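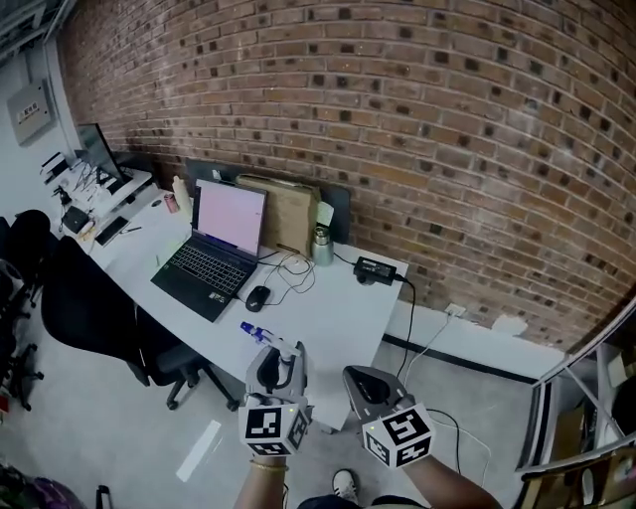 Cleaning and cable tidying on a long white shared desk against a curved brick wall

Posted 1st May by whitedesk_cestermont in Home Office & Workspaces

I look after a small shared office in Cestermont and I'm trying to get the main desk into a state where it can be wiped down properly once a week. It is one long white run, 188 inches end to end, with dark gray divider panels along the back. The wall behind it is red-brown brick and it curves, so the gap between the back of the desk and the wall is tight in the middle and wide at the ends.

There are two problems and they feed each other.

The first is the surface. White shows everything. There are gray rub marks where the mouse gets used, rings from drinks, and a sort of dull film that I think comes from whatever we've been spraying on it. I have a small clear spray bottle that I refill from a big jug of all-purpose cleaner. I don't measure it, I just pour some in and top it up with water. After wiping, the desk looks fine until the afternoon sun gets on it and then you can see every stroke of the cloth.

The second is the cables. Most people use a laptop with a corded mouse, and there is a power brick for every seat. The bricks sit on top of the desk because the cords don't reach if you put them on the floor. Cables go across the desk, over the edge and down to the power strips. There's a shelf with a monitor on it at one end and that has its own nest underneath. To clean one section I have to pick up all of it, hold it in one hand and wipe with the other, and then I put it down again in a slightly different mess.

I can't drill into the brick. The lease is clear on that. I'm allowed to put screws in the underside of the desk as long as they don't come through. I would prefer not to spend a lot, and the people who sit there need to be able to unplug and take their laptops home without crawling around.

What I've tried so far:

Sticky cable clips on the back edge. They fell off in a few days.

A plastic box with a lid for the power strip. It works, but the bricks don't fit in it with the strip, so they are still on the desk.

Asking everyone to clear their own part on Friday afternoon. This has gone about how you would expect.

Also, the brick sheds. There is a fine reddish dust along the back of the desk by the end of every week, more in some places than others. Is there something I can do about that without painting or sealing the wall?

3 replies

longrun_joiner

I fit out small offices and have dealt with plenty of desks like this. I'll take it in the order I would do the work.

Start with the cables. If you clean first you will only have to do it again once you've been under there with a screwdriver.

Unplug one seat at a time, all the way back to the strip. Don't try to untangle the whole length in one go. Lay each cable out and decide whether it is still going to something. On a shared desk there are always a few that aren't. Those go in a bag with a label and the bag goes in a cupboard. If no one has asked for them in a month, get rid of them.

For the bricks, you want a wire tray screwed to the underside, set toward the back. Get the open basket type. The closed metal channels look neater but bricks get warm and you can't see what's in there. Measure the thickness of the desk top before you buy screws and pick a length that leaves at least a quarter inch of material above the tip. Mark that depth on the drill bit with a piece of tape. Seven trays would cover most of your length with gaps between them for the legs, but you may not need that many. Put one where each seat is and leave the rest open.

The strip goes in the tray, too. A six-outlet strip with wide spacing will take bricks without them blocking each other. Plug it straight into a wall outlet. Do not plug one strip into another to get down the length of the desk. I see that constantly and it is a fire risk. If you don't have enough wall outlets to feed the trays, that's a job for an electrician and for the landlord.

Once the brick is under the desk, only the thin end of the cord has to come up to the laptop. Bring it up over the back edge, or through the gap between the divider and the desk if you have one. Leave enough slack that someone can turn the laptop to face the other way, then put one hook-and-loop tie on the spare and stop there. Don't use zip ties. You will be cutting them off again the first time somebody changes seats.

Your sticky clips fell off because of the film you describe, and possibly the brick dust as well. Clips will hold if you wipe the spot with rubbing alcohol, let it dry, press hard for half a minute and then leave it overnight with nothing in it. Put them on the underside just behind the front edge, one per seat, so the end of the charger can be parked there when the laptop goes home. Otherwise it slides off the back and someone is under the desk on Monday morning.

Mouse cords are harder. They have to be long enough to move. I usually run the cord straight back and put a tie on whatever is left over so it isn't looping across the work area. If you have a little money left after the trays, cordless mice would remove the problem, but I wouldn't do it first.

For the shelf with the monitor on it, treat it as its own seat with its own tray. Anything that lives under that shelf permanently, such as a small box or adapter, can be held to the underside of the shelf with hook-and-loop tape so that you can wipe beneath it. Check that you aren't covering a vent.

With a curved wall I'd also leave the desk pulled forward enough at the tight spot to get a hand down behind. An inch and a half is enough. If the plugs are being pressed against the brick they'll wear the cords.

sponge_and_bucket

The joiner has covered the wires so I'll do the surface. I clean offices for a living, including one in the Tedeck building that has the same sort of white tops.

Your film is cleaner that never got rinsed off. When you pour it by eye you nearly always make it too strong, and it dries on the desk and then holds onto the next week's dirt. More of the same spray makes it worse.

Do one proper reset:

Clear a section completely. Cups, pens, sticky notes, everything. Laptops closed and moved away, because you don't want spray drifting onto a keyboard.

Dry dust first, from the back edge toward you. This matters more than usual with your brick, since the grit is hard and will put fine scratches in a white top if you drag it around under a wet cloth. Use a vacuum with a soft brush if you have one.

Wash with warm water and a very small squirt of dish soap. Cloth wrung out until it doesn't drip.

Go over it again with plain water and a second cloth.

Dry it with a third cloth. The drying is what gets rid of the streaks. If you let it air dry you'll see the strokes again.

You may need to do the first two wet steps twice if the film has been building up for a long time. You'll know when it's off because the cloth stops dragging.

For the gray mouse marks, try a damp melamine sponge, but with hardly any pressure and in a hidden spot first. They're slightly abrasive and on a glossy top they can leave a dull patch, and on white you won't see it until the light is low. Baking soda paste has the same risk. Drink rings normally come up with the dish soap if you lay the wet cloth on them for five minutes.

After that, the weekly wipe can be very light. Fill your small bottle properly – read the dilution on the jug, mark the water line and the cleaner line on the bottle with a permanent pen, and write on it what's inside and the date you mixed it. A clear bottle with no label is a bad habit in any shared place. Spray the cloth and not the desk. With power bricks and plugs around you should be doing that anyway.

How long it takes: I do a run that length in under half an hour when the cables are up off the surface, and it took me more than twice that before they moved them. So do the trays.

On the dust, you can't stop old brick from shedding without sealing it. You can cut it down by vacuuming the wall itself with the soft brush every couple of months, working from the top down, and doing the desk afterward. The set-back bricks are where it collects if your wall has any, because each one makes a little ledge. Don't wipe the brick with a wet cloth. It just makes mud and the mud dries in the joints. We did ours in March and it was clearly better for several weeks.

If the office has a vent or heater blowing along the wall, point it somewhere else if you can.

ondska_rd_office

We just bought a big desk mat for each seat and stopped worrying about it. Ours came from Haberkorn. You pick up the mat, shake it, wipe under it, done. It hides the mouse marks too.

For the cables we use bulldog clips on the back of the desk with the cord threaded through the metal handles. Looks a bit cheap but costs nothing and they don't fall off. Doesn't help with the power bricks. Ours are still on the desk.

The Friday clear-up never worked for us either. What did work was leaving an empty cardboard box at the end of the desk. Anything left out on Friday night goes into the box and people can get it out on Monday. Not drinks, obviously.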